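This site uses cookies to remember your reading preferences. Accept all | Manage settings

The Matter of the Letters at Premar

It is the duty of the Waterways Office at Premar to answer every letter addressed to it within nine working days. The rule does not distinguish between letters that concern the Office and letters that do not. In the spring a letter was received addressed to the River Danko, care of the Office, and it was entered in the register in the usual way.
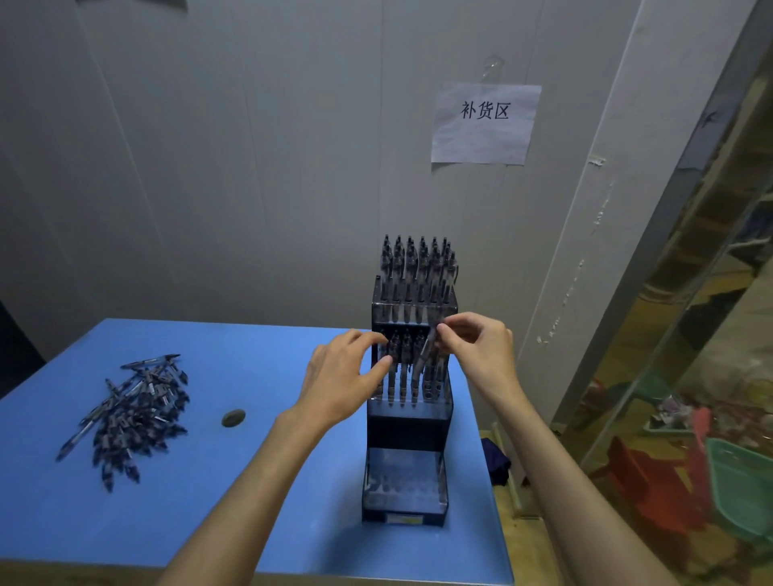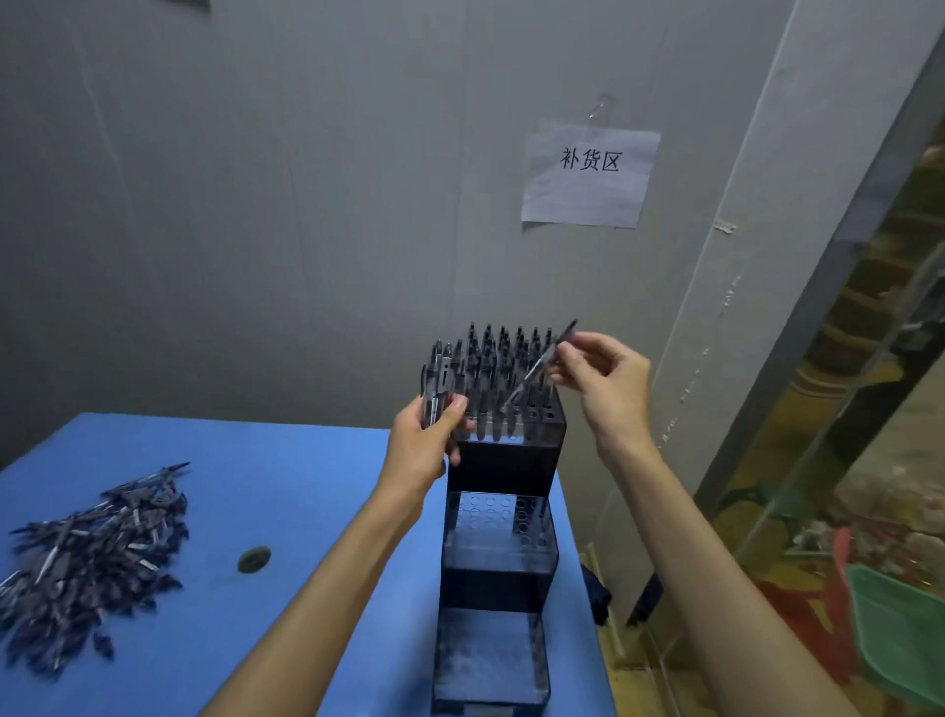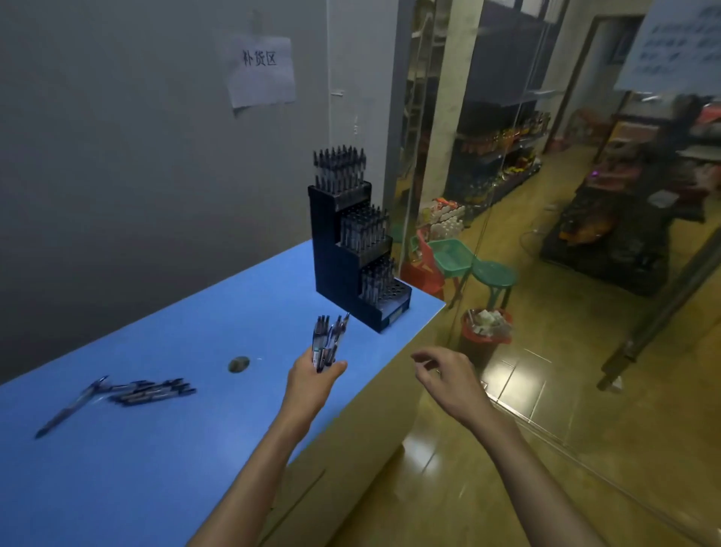

A river cannot be a correspondent, the Lanora branch objected by return, and if Premar meant to treat it as one then Lanora wished it recorded that the greater part of the river lay in its own district.

The objection was noted. The letter was four lines long and written in pencil. The sender wished to know whether the river remembered the old mill at Groven, and whether it had been sorry when the wheel was taken out. No return address was given beyond the name of the village.

The Office considered passing the letter to the museum, which had closed, and to the parish, which declined it. On the eighth day a clerk of the second grade was instructed to draft a reply. The first draft stated that the Office held no information on the feelings of the river. The Deputy Superintendent returned it with the remark that this was correct but did not answer the question about the mill. The second draft gave the dates of the mill, the width of the wheel and the terms on which it had been sold for timber. It closed by saying that the level below Groven had risen by the breadth of a hand in the week the wheel was removed, and had taken until September to settle. This draft was approved and sent.

Within a month the Office had received 400 letters to the river. They came from both banks. Some were complaints, chiefly about the flood, and these were answered under the existing procedure for complaints. One asked for the return of a wedding ring lost from the footbridge. One contained a pressed flower and no writing, and there was a lengthy exchange between departments as to whether it constituted a letter within the meaning of the rule. It was decided that it did, and the reply consisted of an acknowledgement and the water temperature on the day of receipt.

The Lanora branch now asked that letters from its own bank be forwarded. Premar agreed, subject to the nine days. It was found that the two branches, writing separately, had given different answers to sisters who lived on opposite sides of the river and compared their post. Premar had told one that the river ran fastest by the willows. Lanora had told the other that it hardly moved there at all. Both sisters wrote to ask which was so.

The clerk was sent to Groven to establish the facts. The inspection report states that the clerk went by boat, that five measurements were taken at the willows, and that no two agreed. Under the heading "Other observations", where it is customary to enter the condition of the banks, the clerk wrote that an elderly woman had been sitting on the stones of the mill race, that she had asked if the boat was from the Office, and that she had said the answer about the wheel was fair. She was not asked for her name. The clerk did not consider that the form provided for it.

Both sisters were informed that the river at the willows was fast and slow, according to the day, and that the Office regretted the earlier replies, each of which had been accurate when written.

The register for the river was closed when it reached 1000 entries, that being the number of lines in a volume. A second volume was requested from stores. The request was queried on grounds of cost, and the Deputy Superintendent attached the pencilled letter to the form by way of explanation. The volume was supplied. The letter did not come back with it, and three reminders have been sent to stores.

In the meantime the post is collected from the Groven box each morning at the usual hour.

We have updated our cookie policy. By continuing to read you agree to its terms.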